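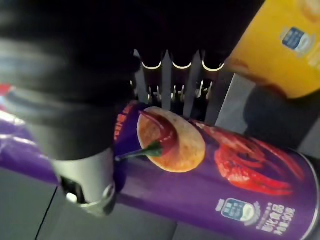

Stirnura is hiring floor people for the Flostcombe site, October start, 4 openings. You'd work next to the arms we brought in for small-pack handling. Up to last year all of it was done by hand, 809 units on a decent shift, mostly by people with sore wrists. Now the arms do the reaching and you do setup, checking and the fixing when it goes sideways. Stock is snack cans, the purple ones with the chili and crayfish on them and so on, plus drinks and odd small stuff. If you've ever faced shelves you know the job allready.

What changed for the crew: less lifting, more watching. Some like it, some don't. Two of the old pickers moved up to cell lead, one went to the Burberg warehouse — no layoffs on this line and none planned. Pace is set by the lead, not the machine. Anyone on shift can hit stop, no questions after.

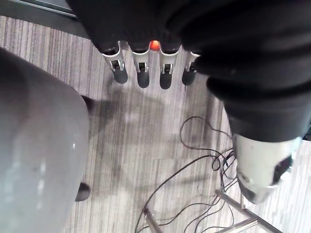 Pay is 362 a shift, nights a bit more, ask. Paid lunch. Training is 96 hours, all paid, all on the floor with Rostislav Malý, who ran the hand line before. No degree. No coding. Need: steady hands, ok with standing, can write a fault note another person can read.

A normal shift — load the cells, run the first picks slow, log drops and bad grips, swap worn fingertips, restock, hand over to the next crew. Also lots of turning cans so the code can be read, that part is dull. 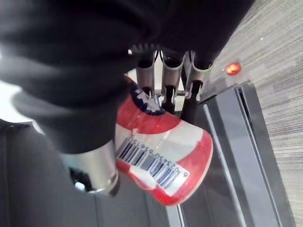

Can in the gripper, barcode side showing.

Not for you if you want a desk or need music in both ears. Part time possible after training, tell us up front. Kolář agency temps can apply direct, we've cleared it with them.

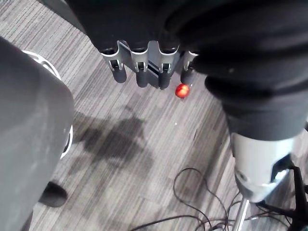

Small round items are the part we want the most help with. Cans are mostly sorted, but something like that little red one down on the carpet, cherry tomato size, still takes a person who can tell us what the fingers need to do different. So if you packed produce or candy or hardware, say so in your note. It counts for more then a resume.

To apply: short note to Anežka Beneš at the Flostcombe front desk, or drop in before 4 pm. Say which shift. Steel toes if you have them, we lend if you dont.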